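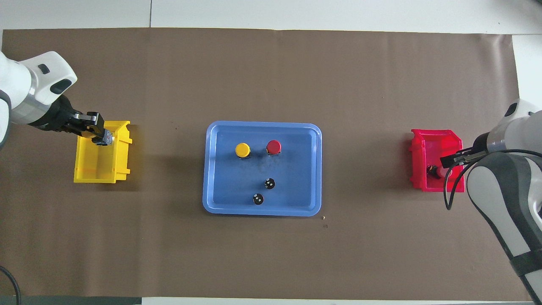
The evening I first drove out to Wodham I got lost twice, and by the time I found the right door (it's the green one, past the tyre place, and no, there isn't a sign) Orlando Salazar had already made the tea and let it go cold. He made another pot. I mention the tea because a good deal of what happens in this workshop happens while somebody is waiting for a kettle, and I've come to think the whole project would have been finished a year sooner and been half as much fun without it.

The project is a sorting bench. Orlando mends old amplifiers and control panels, and over the years he has ended up with over 2,000 knobs, push buttons and switches, most of them jumbled together in biscuit tins. He wanted a bench that would take a mixed handful from a tray and put each piece away in the proper bin. Willy De Haan, who rents the next bay along and spent 26 years looking after packing lines, told him one arm could do it slowly and two could do it nearly as slowly but would be much nicer to watch. So two it was!

They bought the arms second-hand in December, from a dealer called Girkora that was clearing out a training room, and carried them in from Willy's van wrapped in a duvet. The software is a home-grown affair they call Tondis, after a cat. I asked whose cat and got two different answers.

What surprised me was how much of the work has nothing to do with programming. They spent weeks on the tabletop alone. White was hopeless, Willy says, as the lamp threw a glare that muddled everything, and a green cloth rucked up whenever anything brushed against it. Brown paper off the roll did the trick, and when it gets tatty they tear off another length. The parts go in a pale blue tray with a raised rim, so that a knob which gets nudged can't go wandering off across the table, and the yellow and red bins are the ordinary stackable sort you'd find in any garage.

The black knobs are the real trouble. A button with a coloured cap stands up and more or less asks to be picked, but a knob sits low and round, and if the fingers come down a shade off centre it skids away to the side. Orlando tried rubber sleeves cut from bicycle inner tube, then a dab of silicone, then a slower approach, and it's the slower approach he has stuck with for now. "I've got all evening," he told me, and poured again.

Their best run so far is 41 pieces without a hand going in to help. Willy wants a hundred before he'll let anyone film it. Orlando, meanwhile, has started eyeing up a crate of old Visser panel switches under the stairs, which are all the same shade of grey, and the two of them were still arguing over those when I went to find my coat.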